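### 4.3 Does the wrist view carry enough signal?

Plikon's pose estimator is reported to work from the wrist camera alone. We doubt this holds outside tidy workspaces. Of 608 episodes we replayed, it lost track in 34, and its confidence score stayed high in nearly all of them.
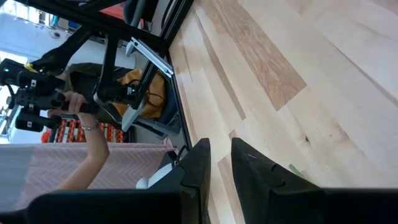 **Figure 4.** Wrist view with open gripper fingers, the floor at right and an operator's hand on the control device at left.

Views like Figure 4 offer the planner little to hold on to. The fingers hide part of the floor, and the black frame bars are easily confused with the gripper's own edges. Masking the fingers recovered 14 of the lost episodes. We do not read this as a fix, as the mask was tuned on the same data.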